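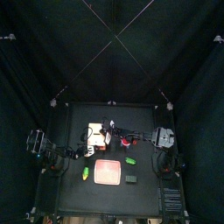
Leena Leinonen does not believe the arm stopped by itself, and she has told Praveo so in writing. Her letter, sent in April and passed around the Beltham site since, says the left arm of a two-arm sorting cell kept closing its gripper after the stop button had been pressed, and that it let go only when the power was pulled at the wall.

Praveo, which supplies the cells, tells it differently. The company says the arm "completed a protective hold" and that its safety functions "performed within their intended limits." It has declined to say what those limits are.

The facts both sides accept are few. The cell was running a handling routine with small household goods and toy vegetables, the kind of mixed load Praveo uses to show that its arms can pass things to each other over a shared table. A box was picked up and did not come down again where it was supposed to. An operator reached in to free it, the stop was pressed, and the operator came away with two bruised fingers. The log gives the fault as code 2287.

What that code means depends on which manual you open. In the one kept at Beltham, it is listed as a communication delay between the arm and its controller, with the advice to restart and carry on. In the newer version Praveo sent over after the incident, the same code is "loss of grip confirmation," and the advice is to cut power before going near the arm. The company calls the change a clarification. Staff who had been restarting and carrying on may have another word for it.

There is also the matter of time. Praveo's summary says the arm came to rest 320 milliseconds after the stop was pressed. That may well be true of the arm. The summary does not mention the gripper, and the gripper is what caught the operator's hand. Asked whether the figure covers the fingers as well as the joints, a spokesperson said the company "looks at the system as a whole."

Tiina Peltonen, who runs the day shift at Beltham, said the code had come up nine times before anyone was hurt. Each time it was cleared and work went on. She reported five of those to Praveo and got the same automatic reply to each, with a ticket number and a link to a training video.

"If it's harmless, why did they rewrite the page?" she said. "And if it isn't, why did they leave the old one with us?"

Praveo now says a software update has fixed the problem. It was installed remotely, overnight, and the cell was back in use the next morning. The company has published no test results. It said the update had been checked at its own workshop in Fultudlow, on a cell "equivalent to the customer's," but would not say whether the stop button had been pressed during those checks with something in the grippers.

An outside inspection has been promised. The firm chosen for it, Väisänen, also handles installation work for Praveo. Neither company would discuss how the inspection was awarded, and Praveo said only that Väisänen "knows the equipment."

Beltham has put its own rule in place in the meantime. No one puts a hand over the table until the cell has been switched off at the wall, whatever the screen says. It slows the work down, and Peltonen said the rule will stay until she has seen the gripper open on a stop herself.

The inspection report is due next month. Praveo has not said whether it will be made public.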